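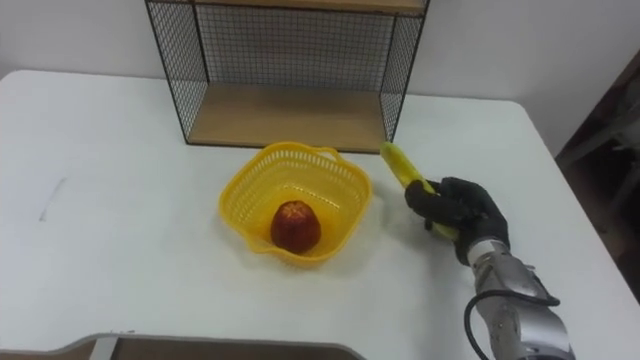
Yellow basket, one red fruit, and the corn (I think it is corn) in the hand.

Thread: Can a machine put away the groceries yet?
Section: Home and Workshop Automation

drimwood_rey wrote:
Hello to all. I am Reynaldo Lacson, some of you know me from the thread about shelf labels. I run a small shop for dry goods and vegetables, and in the evening I also do the kitchen at home, so for me the question is the same in both places. When the delivery comes, a person must take each thing out, look at it, and put it where it belongs. It is not difficult work but it eats my morning. I want to know from people with experience: is this job possible for a machine with two hands or one hand, today, without an engineer standing beside it?

I attach the picture because it is very close to my own task. A basket, a small wire shelf behind it, vegetables and fruit. I would like a serious discussion and not only "wait five years".

mistasura wrote:
Then I will give you the unserious answer first: wait five years. Now the serious one. Look at how much space there is on that table. My kitchen counter has a kettle, a bread box, the mail, and a cat who is not allowed there. Picking up one vegetable from a white table is a different job from picking up one vegetable in my house.

drimwood_rey wrote:
I agree about the space. But in the shop I can make the table clean. I decide what is on it. This is why I think the shop will come before the home.

pleno_k wrote:
I worked three years with packing lines, so please allow me to be a little boring. The grip is a bigger question than people think. That hand has fingers, and it is closed around something long with a bumpy surface. A long thing can turn inside the hand if you hold it far from the middle. With a suction cup I would not even try corn, because the kernels let the air in. With fingers you have a chance. Whether it holds well when the arm moves fast, I cannot say from a still picture, and nobody else here can either.

The fruit in the basket is the easier shape. It is round and it looks like an apple. But it lies low, with walls near to it, and the fingers need room on both sides to go down.

enriquez77 wrote:
I do not agree with pleno_k that round is easier. Round things roll. When I teach a new boy to fill the display, he does not drop the corn, he drops the apples. The corn stays where you put it.

pleno_k wrote:
For a person you are right. For a hand that comes from above, a sphere is the same from every direction, so you do not have to plan the angle. Corn has one good direction to take it and many bad ones. But I accept that after you put it down, the corn is more polite.

mistasura wrote:
Is the corn going in the basket or on the shelf? I can't tell. It is beside the basket and the top end points to the shelf. If I can't tell, I wonder how the machine is told.

drimwood_rey wrote:
I also cannot tell, both are possible. In my shop the rule would be: basket for what goes to the front, shelf for what stays. A helper learns this in one morning. I would be happy if a machine learns it in one week.

tallow_and_twine wrote:
Let me disagree with the whole idea. I counted my own work last March. In one month I put away 1,819 separate items, I wrote a line for every one because my brother said I was exaggerating. Most of them took me less time than it takes to say the name. Even if the arm never makes a mistake, if it needs 20 seconds for one item then I am faster with my eyes half closed. And I can carry 3 in one trip.

drimwood_rey wrote:
This is a good number to have, thank you. But you compare it with yourself when you are present. I would compare it with the hour before I arrive. If the arm needs 20 seconds and nobody is waiting, slow is acceptable to me. My dishwasher is also slower than me.

tallow_and_twine wrote:
Your dishwasher does not leave a tomato on the floor for you to step on.

enriquez77 wrote:
And who opens the boxes? Always in these discussions the goods are already out of the box. Tape, staples, plastic film, the paper between the layers. That is half of my morning. Give me a machine that only opens boxes and I will carry the corn myself, with pleasure.

pleno_k wrote:
Boxes of one known size are solved for a long time in factories. Mixed boxes from a small delivery, I have not seen it done in a way I would pay for.

I want to add something about the shelf. Wire mesh is not friendly. Depth cameras sometimes see through the holes to the wall and the software believes there is free space. We had this trouble with wire cages on the line and we solved it in a stupid way, with cardboard behind the mesh. If Rey wants to prepare his shop for the future, he can buy shelves with solid backs.

drimwood_rey wrote:
I have 17 shelves and all of them are wire. So this is the worst news in the thread.

mistasura wrote:
Cardboard is cheap.

pleno_k wrote:
It is only my experience with older cameras. Please do not throw away the shelves because of me. Ask for a test with your own shelf before you pay anybody.

drimwood_rey wrote:
I will do it. I wrote to a supplier on 22nd July and asked two questions: can it work with my shelf, and what happens when it drops something. For the first question they sent me a brochure. For the second they did not answer yet.

tallow_and_twine wrote:
Ask also who cleans the fingers. The ones in your picture look like they have some dark glove material on them. Potatoes come with soil, and after the potatoes the same hand takes the lettuce.

drimwood_rey wrote:
I did not think about it. I add it to the letter today. If they send a price I will post it, with the delivery cost separate, because last time with the labels everybody asked me for that.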